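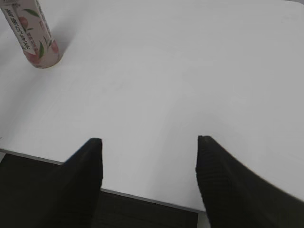 Picking the bottle up was never the hard part, according to Haris Lashari; knowing when to leave it alone took most of November. The beverage bench at Braltenlow has run with a gripper cell, called Tuller on the rota, for one quarter.

Filed under: Workplace / Handling & Packing

The task is narrow. A single bottle is set down on a white table, the arm approaches with its fingers open, and the bottle goes to the label check. The target is 200 bottles a shift. "We used to do that by hand, and your wrists knew it by Friday," Lashari said.
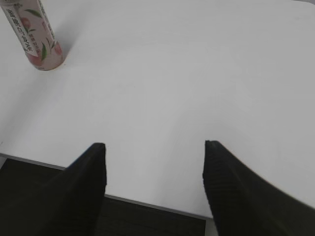 Staffing on the bench stayed at six, but the duties moved. Two people now review rejected picks and adjust the grip width. The rest went to Grilska, the returns line, where damaged cartons are still sorted by hand.

Lashari is less pleased with the schedule. Finger pads are replaced every 3000 cycles, and the change falls to whoever is on shift. "It was written down as a five-minute job. Taking the pads off is five minutes. Then you recalibrate."

Training was a second complaint. Operators got six hours on the Xenos control software, most of it on menus they do not use. "I asked for a day on fault recovery. I'm still asking."

Contact the desk | Copyright, all rights reserved | Back to top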